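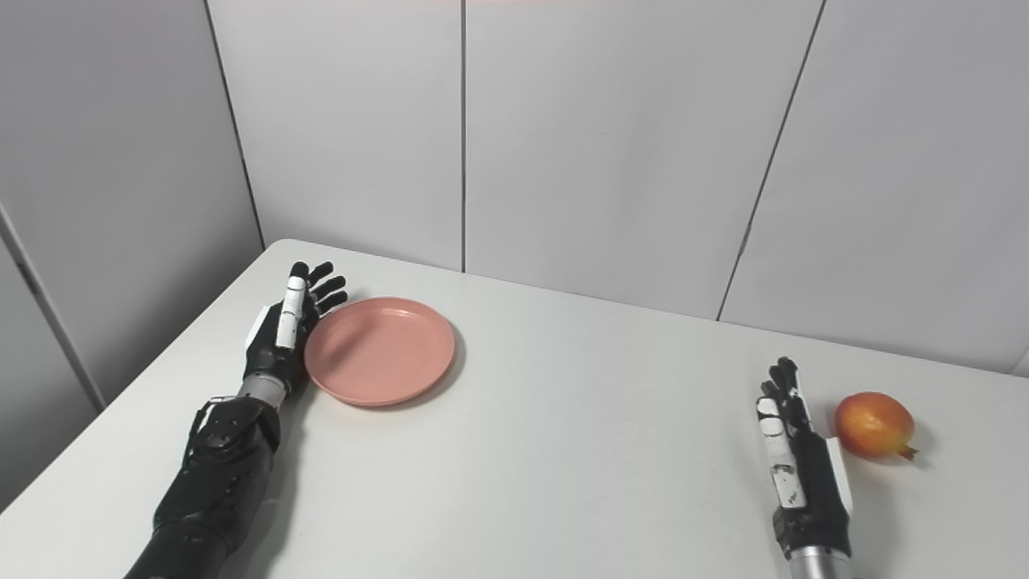
Clastano cue sheets

Cue sheets, running orders and stage plans from Clastano, a small live events crew working in theatres and halls. Compiled by Eifion Owen, who called most of the shows. Released February 2023.

What is included

There are 56 cue sheets from 13 productions. Each production has its own folder, named after the show and the venue. Inside you will find the lighting cues, the sound cues and a running order as a plain CSV file. Stage plans are PDFs, drawn at 1:50 unless the title block says otherwise.

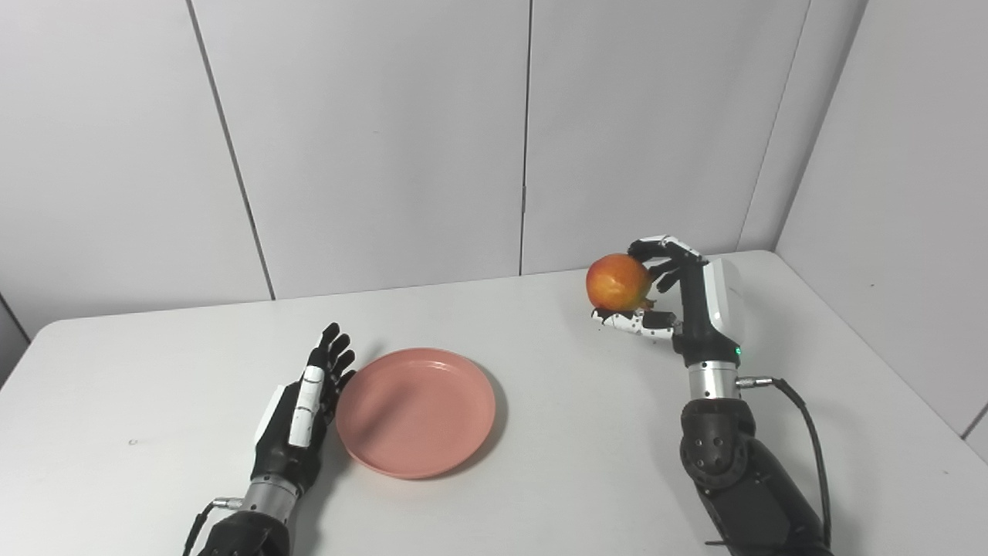 Columns

cue: the number as called on the night, so expect gaps and the odd 14A
dept: LX, SND, FLY or AV
standby: the line or action on which the standby was given
go: the line or action for the cue itself
notes: free text, typed up from the pencil copy

Known problems

Two shows, Droria and Pumphrey, have no sound cues. The Broswood folder holds both the December version and the later tour version, and the fly cues differ between them. Use the tour version if in doubt. Times in the running orders leave out the interval.

Names of performers and visiting crew have been removed.

Use

Free for teaching and private study. Please ask before using the stage plans for a production. Corrections can be sent as a pull request or raised as an issue, with the folder name and cue number in the title.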